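Robotics > Manipulation > Threads

Last updated Mar 7, 2024

OK, thread time. I've been promising this one for ages: the messy-start trick, what it did for our two-arm setup, and the part where I was wrong for most of a semester.

Short version for people on their phones: we stopped beginning every demonstration from the nice tidy home pose and started beginning a chunk of them from positions where something had already gone a bit wrong. Same number of demos, same model, same training code. The policy got a lot better at saving itself.

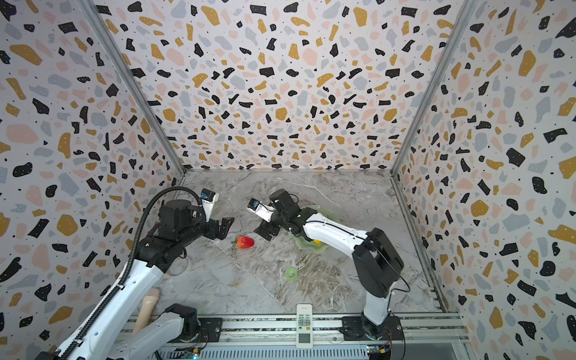
Entwistle
Postdoc, two-arm manipulation, Pemdale Robot Learning Lab

Some background. The project is called Niltis, and the goal is boring on purpose: everyday stuff on a table, two arms, a written instruction like "put the pepper on the plate," and the arms do it. No special fixtures, no markers stuck on things.

We train by imitation. A person drives the arms, we record the cameras and the joints, and a network learns to copy it. If you've done this you know the feeling when the first policy works on the first try and you run down the hall telling everyone. And then it misses a grasp by the width of a fingertip and just... carries on. Closes on air, lifts the air, moves the air very carefully over to the plate, lets go of the air.

I have watched so much air get delivered to that plate.

The usual explanation is that your human drivers are too good. They hardly ever miss, so the data has hardly any misses in it, so when the robot is off to one side of the pepper it has never seen what a person would do from there. People have known this for years and there's a whole shelf of papers on fixing it.

Most of those fixes want a human babysitting the robot while it runs, grabbing the controls whenever it drifts. That works great! It's also slow and kind of miserable, because you sit there with your hands on the leader arms waiting for trouble. I did it all of last May and my shoulders still remember.

So the question for this round was, can we get most of that benefit during plain old data collection, with nobody waiting around for a failure?

The method, which we've been calling messy starts:

Before an episode, a script moves the arms to a pose sampled near a moment from an earlier demo, then nudges it. Gripper too low, or rotated, or next to the object when it should be over it. Sometimes the gripper is already closed with nothing in it. Recording starts THERE, and the driver has to sort it out and finish the task.

That's the whole thing. No new hardware, no extra labels, and the script is embarrassingly short.

The fiddly bit is how much to nudge. Too little and it looks just like a regular demo. Too much and the driver's first move is a huge sweep back to somewhere sensible, and then the policy learns huge sweeps. We had a version that would rear back from the table like it had seen a spider, even when it was lined up perfectly. Very dramatic. Useless.

What fixed it was sampling the nudge in the gripper's own coordinates and making it smaller the closer you are to contact. Far away you can be sloppy. Right next to the pepper you want little sideways errors, because those are the errors the policy makes when it's running by itself.

Data budget: 600 demonstrations for each condition. I was stubborn about this. If the messy version gets extra data on top, all you've shown is that more data is good, and we have that paper already (we have so many of that paper).

So it's 600 tidy demos against 600 mixed ones, where the mix is tidy starts and messy starts shuffled together. Same drivers for both, and we swapped conditions within a session so that nobody's good morning or bad afternoon landed all on one side.

Training was 3 seeds per condition. Yes, I know, reviewers, I'd like more too. Each one ties up the cluster allocation we share with the Ponov group down the road and they have been extremely patient with me.

The result I care about: full-task success went up by 19 points with messy starts. And when we pulled out only the trials where the first grasp missed, that's where nearly all of the gain was hiding. Trials where the first grasp landed looked the same in both conditions, which made me trust it more. If everything had improved at once I'd have been hunting for a bug.

Every seed pointed the same direction too, though one of them was noticeably less impressed than the others. I put it in the plot anyway.

Now the wrist cameras, because I had a theory about them and the theory was bad.

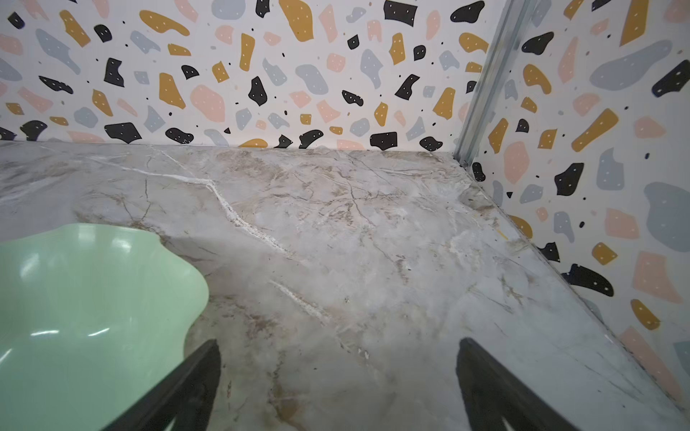 Wrist view with the fingers open, next to the green dish.

My theory was that the overview camera would do the heavy lifting for recovery. You've missed, you're lost, you need the big picture, right? So I figured we could drop the wrist views for the ablation and not lose much.

Nope! Take away the wrist cameras and the messy-start advantage shrinks to almost nothing. Take away the overview and keep the wrists, and the arms get confused about which object they're supposed to go to, but the small corrections near contact stay pretty good.

Which makes sense once you spend an afternoon scrolling through wrist images like the one up there. You get the two fingertips, you get a slice of the dish, and you can tell how far apart they are. From the overview, with an arm reaching across everything, that little gap is a handful of pixels on a good day.

I spent most of a semester tuning the overview crop. Most of a semester. Anyway.

A question I got when I showed this internally was whether the busy walls are a problem. They're covered in a terrazzo pattern, flecks in black and yellow and pink and blue-gray, and then the table is marble pattern with veins all through it. It's a lot. I like it, personally, and I'd take it over a plain backdrop for this kind of test. A plain background lets a policy get away with "find the blob that isn't white," and I want it to work harder than that.

It does bite us with see-through objects. Anything clear on top of marble veins is rough, for the policy and for me. Messy starts did nothing for clear things that I could measure. If the network can't find the object, it doesn't matter how gracefully it recovers from missing it.

Small round things were the happy surprise. A ball is awful for the tidy policy, because a near miss can push it somewhere else and then the whole plan is stale. The mixed policy would stop, back off a little, and go again at the new spot. Seeing that the first time was the best five seconds of my year so far, and I made everybody in the room watch the replay.

Stuff that did not work, in case it saves you a week:

Automatically generated messy starts in simulation, then transferred over. Contact was too different. The sim fingers forgave everything.

Weighting the messy demos more heavily in the loss. We got the spider thing again.

Telling the drivers to "make some mistakes on purpose." Oh my gosh, don't. People are terrible at faking mistakes. Everyone makes the same theatrical one, and then the policy learns to make it too, so now you've got a robot that misses on purpose and fixes it. I laughed and then I deleted a day of data.

That last one is the main argument for having a script set the bad pose before recording begins. The policy only ever copies the way out. It never copies the way in.

Two-arm caveat. We only mess up one arm at a time. When both started off in strange places the drivers got slow and hesitant, and you could see that hesitation show up in the trained policy as this weird hovering. There's probably a good way to do it. I don't have it.

Also, I've been asked if this replaces the babysitting approach. I don't think so. If you can afford someone on the controls while the policy runs, you get the exact mistakes your policy makes, and ours are only guesses at those. Messy starts are what I'd do first, and then I'd see how much babysitting is left over.

We haven't tried it on anything long, like a task with lots of steps where you can recover from a miss but lose your place in the instructions. That's next on Niltis. I have a bad feeling about it, and I've already booked the table time.

Code for the pose sampler is getting cleaned up right now, by which I mean I'm renaming variables that were funny to me at midnight. The nudge settings go in the same release, including the bad ones, labeled as bad.

If you've tried something like this on different grippers, please reply and tell me how far you shrink the nudge near contact! Ours is tuned for these skinny parallel fingers, and I'd love to know if a wider pad lets you be lazier about it.

Going to get lunch, will answer replies after.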